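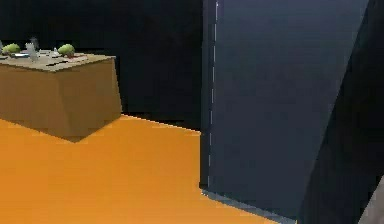 4 Setting up the receipt printer

These steps apply to the Tokarz receipt printer supplied with Stallside. If you bought your printer separately, check its own guide for the location of the feed button.

4.1 Loading the paper

1. Switch the printer off and unplug it.
2. Press the lid catch and lift the lid all the way back.
3. Drop the roll in with the loose end coming from underneath, towards you.
4. Pull out enough paper to clear the cutter, then close the lid until it clicks on both sides.
5. Tear off the excess.

Note: Thermal paper prints on one side only. If the first receipt comes out blank, turn the roll over.

CAUTION: The print head stays hot after a long run. Do not touch it when changing rolls in the middle of a busy morning.
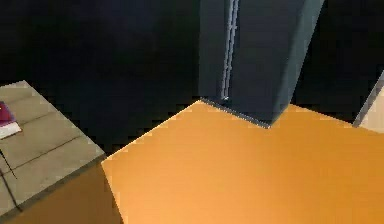 Fig. 4a. Orange surface with a dark column on its far part

4.2 Pairing with the tablet

1. Plug the printer in at the power point and switch it on. The light flashes green.
2. In Stallside, open Settings, then Devices, then Add printer.
3. Choose the printer from the list. If more than one is listed, match the last digits to the label on the base.
4. Enter the pairing code 2000 and tap Pair.
5. Tap Test print. The receipt should show your trading name, ABN and the GST line.

If the tablet is left unpaired for 14 days it forgets the printer, and you will need to repeat steps 2 to 5. Error 239 means the lid is open or the roll is empty.
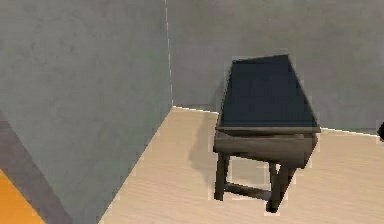 The printer can stand on any flat, level surface within reach of the lead, or be held with the optional clamp bracket. Keep it out of direct sun, which darkens the paper on the roll. The clamp needs a plain edge with clear space beneath it. A table with a deep apron that bulges out at the front, like the dark wooden side table shown, is not suitable for the clamp, so stand the printer on top and use the rubber feet.

4.3 Receipt numbering

Numbering starts at 1000 and goes up by one with each sale. To use a different starting number, change it under Settings, then Receipts, before your first sale. It can't be changed later without closing the book for that season.

Reprints keep the original number and are marked COPY at the top.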